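About Us

Welcome to Westerberg! We are a small cooking school with one teaching kitchen, a very long waiting list for the bread class, and a firm belief that anybody who can butter toast can learn to make supper.

The school was started by Rebecca Ruggiero, who had been teaching neighbors to roll out pasta in her own home for years before her family asked, very politely, if they could have their kitchen back. She found our rooms on Melgate in August, signed the lease that same week, and taught her first class there to 4 people, one of whom was her landlord. We have had 617 students through the door since then, and quite a few of them keep coming back (hello, soup people!).

Jucélia Paiva teaches baking and pastry, and Donal Ó Riain looks after our knife skills evenings and anything that involves a fish. Sandamali Hettiarachchi answers the phone and the emails, and runs the Saturday-style family lunches we now hold all through the school holidays, for children and the grown-ups they bring along.

We never take more than 14 in a class. Everyone gets a place at the counter and everyone cooks - there is no back row.

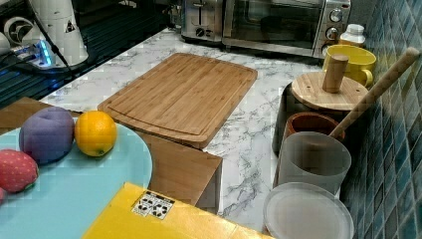

We also like to teach with the sort of things you probably have at home already. A good cutting board, a rolling pin, a plain toaster oven and a decent bowl will get you through most of our recipes, and Donal will happily talk to you for 60 minutes about boards alone if you let him. Bring an apron if you have a favorite, and a container for leftovers, as there are nearly always leftovers.

If you would like to come and see the kitchen before you book, just write to Sandamali and she will find you a time and put the coffee on.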